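Allotska Timing Set

README, second release

What this is

Lap times and tire stints from amateur circuit racing at the Zemis and Maltalel tracks. 3460 laps, 74 drivers, one row per lap. Put together by Ruth Correa and Tanko Etim from the organizers' timing sheets, with the stint notes typed in by hand from the pit wall logs.

Read the problems section before you fit anything to this. The first release was used to argue that Maltalel rewards late braking, and there is no braking data in these files.

Files

laps.csv — the main table
stints.csv — one row per stint, joins to laps on stint_id
drivers.csv — driver codes, license class, car class
notes.txt — marshals' remarks, unedited, typos kept

Columns in laps.csv

lap_id: integer, unique.
stint_id: links to stints.csv. Blank when the pit log and the timing sheet disagree on when the car came in.
track: Z or M.
lap_time: seconds, three decimals. The third decimal is in the sheets, so we kept it. We would not lean on it.
sector_1, sector_2, sector_3: seconds. They should add up to lap_time. They often miss by a few thousandths, and at Maltalel sometimes by a good deal more.
tire_age: laps on the current set, as reported by the team. Teams say what suits them.
surface: dry, damp or wet, as called by race control. "Damp" covers everything from one shiny corner to standing water at the hairpin.
flag: G, Y, R or blank. Blank means nothing was written down. Do not read it as green.

How the numbers were collected

Transponder loops at the start line and at the two sector points. At Zemis the loops are permanent. At Maltalel the second loop is taped down before each meeting, and we doubt it goes down in the same place twice. Gilberto Alvarado measured its position in October and got a different answer from the one on the circuit map. The map figure is what the organizers use, so sector_2 and sector_3 at Maltalel should not be compared between meetings.

Known problems

782 laps have no stint_id. Most come from the endurance race, where the pit log was kept by three people with three ideas of what a stop is.

Fuel load is missing completely. Anyone who tells you they have pulled tire wear out of this table without fuel load has pulled out a mixture of the two. Wilson Lozano tried a correction based on stint length. It made the curves smoother. Whether it made them right is another matter, and his corrected values are not in this release.

The car class in drivers.csv is the class entered, with no check by a scrutineer at the smaller meetings. Two cars in the slower class lap quicker than the middle of the faster one. We have left them as entered.

Drivers choose to enter wet meetings. The ones who turn up in the rain are mostly the ones who like it, so "average loss in the wet" from this set will come out too small. The organizers' own newsletter made this mistake with our first release.

Yellow flag laps are marked from the marshals' sheets, and those list the lap of the leader. A backmarker's lap may be off by one or two.

What we removed

In-laps and out-laps at Zemis, where they could be identified. Laps with a red flag before the first sector point. One whole practice session in which two cars had swapped transponders and each team blamed the other.

Suggested split

If you need a train and test split, divide by driver. The 1409 laps marked "holdout" in stints.csv follow this rule. A random split by lap puts the same driver, car and tire set on both sides and gives very pretty scores that mean very little. We have seen two write-ups do this and report an error smaller than the loop error at Maltalel — that should have stopped someone.

Changes since the first release

Removed the "consistency" score. It rewarded drivers who sat in traffic.
Fixed the track code on one Zemis meeting.
Added notes.txt after several requests.
Tire_age now counts from zero. Old scripts will be out by one lap.

License and contact

Free for research and club use. Please cite the release you used. Corrections go to Trinidad Benítez, preferably with the lap_id and the sheet it came from. "The times look wrong" is not enough to go on.

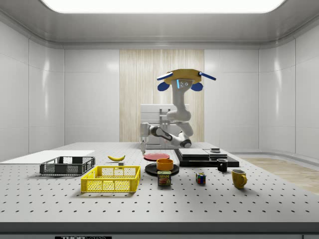

Fig. 1. Simulated robot arm at a perforated table, with a red plate.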